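About Us – Undton Towel & Cloth

Undton Towel & Cloth started with one washing machine, a folding table and more blue microfiber than any sensible household needs. I'm Helmut Ehlers, and I had spent 15 years buying cleaning supplies for other people's hotels before I decided I would like to sell the ones I'd want in my own kitchen. My wife thought I would be finished with towels by July. That was a good while ago, and the towels have since taken over the dining room, the hallway and finally a proper shop on the Dobre road.

We sell cloths. Kitchen cloths, car cloths, bath towels, the little squares for eyeglasses, and a thick looped microfiber towel that we call the Ernus and that most people come back for. We began with an order of 500 of them, which seemed like an enormous number when they were stacked up to the windowsill, and the next order was 700. These days we keep 274 different items on the shelves if you count every size and color separately, which our customers sensibly do not.

What we care about most, I suppose, is how a towel behaves once you get it home. A good microfiber towel has a nubby face that grabs dust and crumbs, and it should still have that face after a long run of washes. It should be soft enough to bunch up in your hand, and thick enough that you don't feel the counter through it. We wash every new style over and over before we put it on the shelf, and the ones that go flat or shed all over the dark laundry end up as rags in the back of my car.

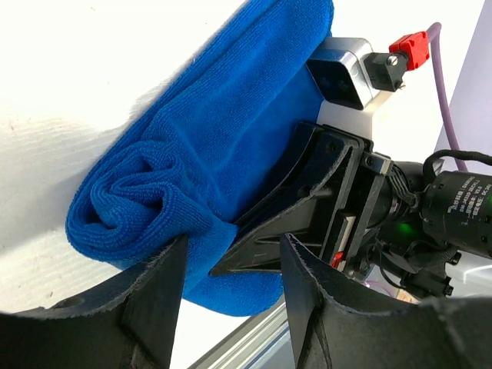
We are also, I will admit, a little particular about folding. Flat folding is lovely for a linen closet – thirds one way, then in half, with the smooth edge facing out – and it's how we send out the bath towels. For a kitchen drawer or a gym bag I like a roll much better. Fold the towel in half the long way, start at one short end and turn it over on itself without pulling too hard, and you have something you can stand on end next to its neighbors. It doesn't have to look like a spa. A slightly lumpy roll dries dishes every bit as well.

Please wash your microfiber apart from cotton if you can, leave out the fabric softener, and dry it on low. If a towel has stopped soaking things up, bring it by and we'll talk it over before you buy another.

Our mail orders are packed at the same long table where we do the folding, and our partners at Wodby look after the deliveries outside town. If you're passing, come in and feel the samples. They're there to be handled, and there is usually coffee.

Filed under: Our Story, Towels & Cloths

Comments

Marla T.
I've had my Ernus towels through two moves and they still pick up everything. Please keep the blue!

dishpan_dave
Is vinegar in the rinse OK? My mother swears by it.

Helmut Ehlers
Dave – a small splash now and then is what we do here too, and then an extra rinse with plain water.

Joanie
Tried the rolling for my kitchen drawer and now it closes again. Thank you!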